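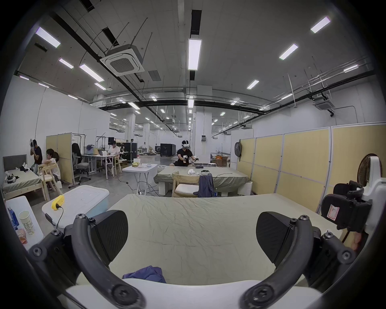
9 June 2022, Praltelholm hall
Gripper comparison, Fellwood pads against Takagi pads

Same white handheld bodies for both pad sets, same garments, beds and tables with the green sheets on. Wanted a straight answer before the July order on which pads to buy for cloth work. Plan was 16 folds per pad set, T-shirts only. Towels can wait.

Fellwood first. The textured face takes hold of a single layer well if you come in flat. Coming in steep, the tips push the fabric ahead of them and you end up with a ridge and no grip. Opening width is more than we need for shirts. I set the closing stop in by 4 mm and it felt better on thin cotton, so leave it there for now.

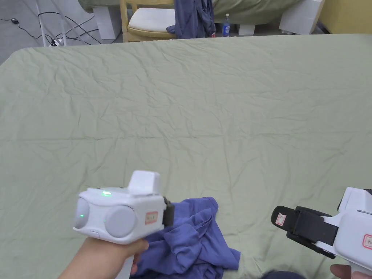

Picking out of a pile is still the slow part. With one jaw holding a fold and the other one free, the free hand spends most of its time hunting for a hem. Two layers in the jaw feel the same as one through the handle. Preston build of the logger showed jaw width to a tenth, which should be enough to tell them apart, but the reading drifts after a while and I had to re-zero between sets.

Re-zero procedure, so it gets done the same way each time: jaws fully open, hold still, wait for the log line, close once on nothing, open again. Do left before right. Doing both together gave me a bad offset on the right one and I lost a run (run 468, marked in the sheet, don't use it). 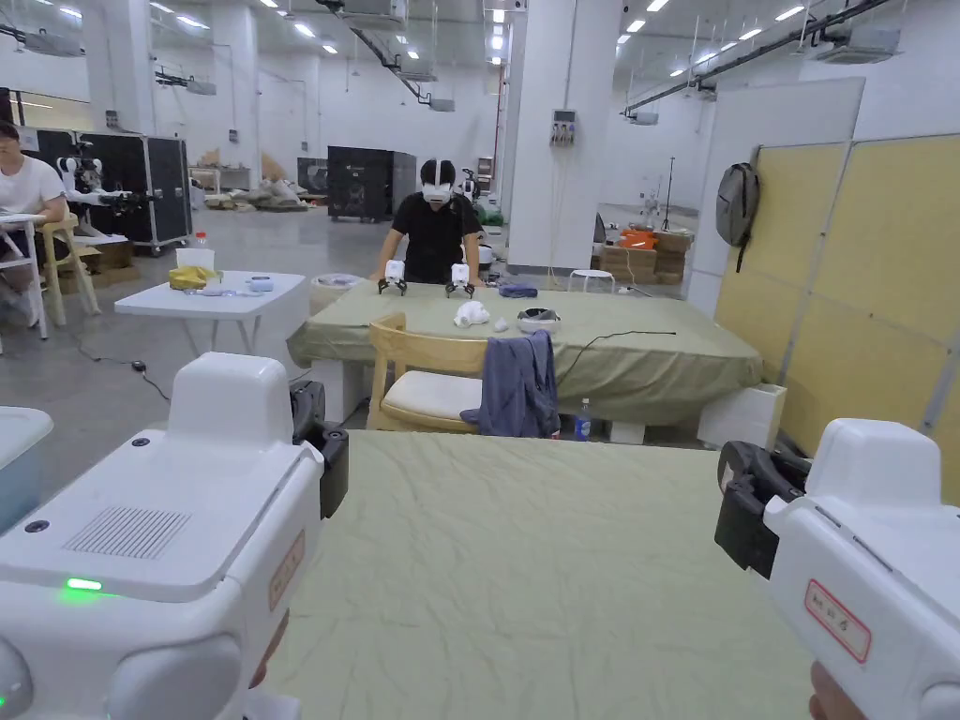
Headset tracking was fine at chest height over the table. It got worse with the hands low and close to the body – not a pad problem, but it shows up as jitter in the pad plots, so filter those parts before comparing.

Takagi pads are softer and a bit wider. Better on the steep approach, worse at letting go. Thin fabric stays stuck to the pad for a moment after opening and the corner drags.

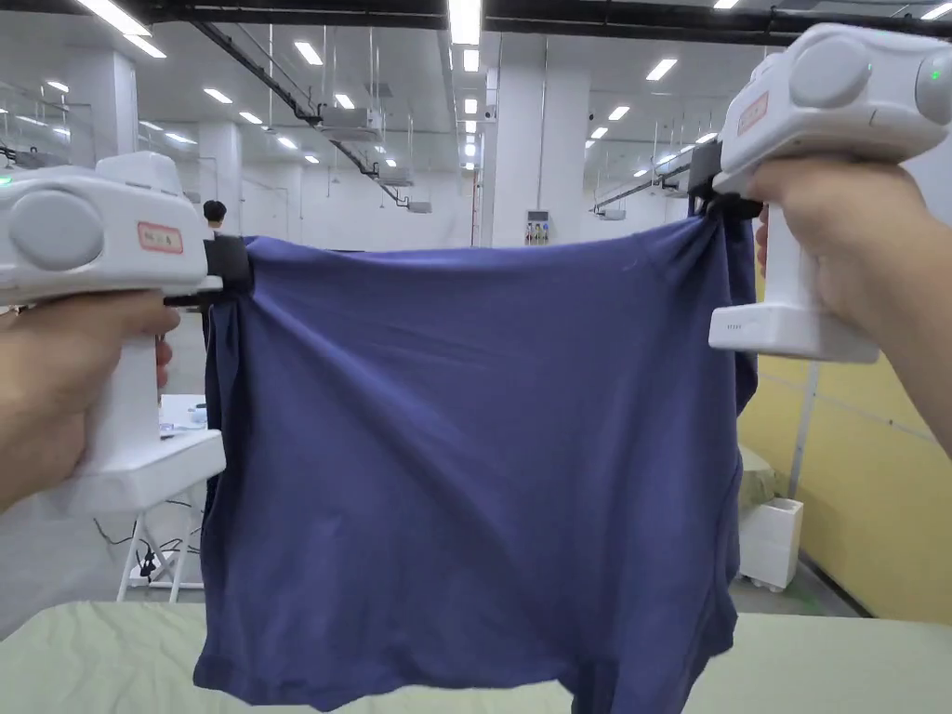 For the two-corner lift I'd take Fellwood. Grab close to the shoulder seam, lift both sides together, then lower the hem first. Takagi held too, but the release spoiled the lay more than once.

To do:
Swap the right pad screws for the longer ones
Ask Preston about the drift
Repeat the steep approach with the stop at 4 mm on the Takagi set
Copy logs to the shared drive, folder 1964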